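Notes from the Pantry Shelf

Well, I finally did the thing I've been threatening to do since May, which is go through every bottle in the Clondcombe kitchen and work out what's what. You would not believe how many dark brown liquids a community kitchen can collect! Soy sauce, malt vinegar, tamarind syrup, cold coffee concentrate (two kinds, neither of them labeled), and something sticky that I'm still calling molasses until somebody corrects me. I got to 46 bottles and then went home for my supper.

My big lesson is that the cap is not a label. I had been so sure that green meant the tamarind, and then I splashed it all over a pan of noodles -- vinegar. We ate them anyway. So from now on it's masking tape across the shoulder of the bottle, with the name and the month you opened it, and please write it before you put it on the shelf!

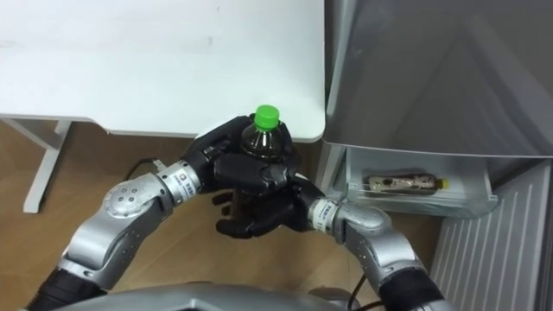 Venkatesh Sastry wrote in to say that tape peels off the minute a bottle gets oily, and that he ties a paper tag around the neck instead, under the cap, where it stays put through any amount of pouring. He also says I should quit tasting things to find out what they are. Fair enough, Venkatesh, though I've had 30 years of practice.

I'm trying his tags on the top shelf and tape on the bottom one, and we'll see which lasts. The marker is on a string by the sink -- leave it there, please. And if the big bottle of coffee concentrate is yours, come get it, or I'm making ice cream.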